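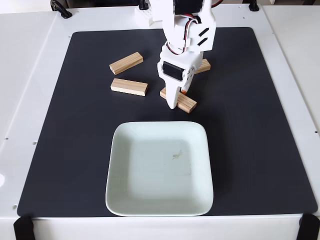
*Diapo 1 – quatre blocs de bois clair sur le tapis noir*

Bonjour à toutes et à tous ! (laisser la diapo affichée, attendre que les gens s'assoient)

Les blocs de bois, je passe mes journées avec, chez Oltodden, et j'en ai un peu partout dans la maison, y compris sous le canapé. On dirait du pin, on voit bien les veines, et regardez les bouts, un peu plus foncés. C'est par là que je reconnais le sens du fil quand je trie.

**Le tapis**

J'adore ce tapis. Noir, mat, tout bête ! Avant, je posais mes blocs directement sur une table claire et je perdais les bords de vue dès qu'il y avait du soleil (bois pâle sur fond pâle, quelle idée). Sur du sombre, la moindre arête ressort.

**La disposition**

Rien n'est aligné, vous l'aurez remarqué. Il y en a un presque à l'horizontale, d'autres franchement en diagonale. Quand j'anime l'atelier Bunden, je demande aux gens de poser les blocs sans réfléchir, et c'est plus dur qu'on ne croit : au bout de deux minutes tout le monde fait des petites rangées.

→ demander à la salle : qui range ses stylos par taille ? (pause, rires éventuels)

**L'assiette**

La blanche, carrée. Chez moi une assiette sert de zone d'arrivée : on y met ce qu'on a choisi, le reste attend sur le tapis. Prenez-en une plate, sans rebord haut, sinon ça bascule.

**Chiffres, vite fait**

- 32 séances depuis le mois de mai
- plus de 3 000 blocs poncés à la main (mes pouces s'en souviennent)

Passer à la diapo 2, le ponçage. Boire un peu d'eau avant, et sortir le papier de verre du sac !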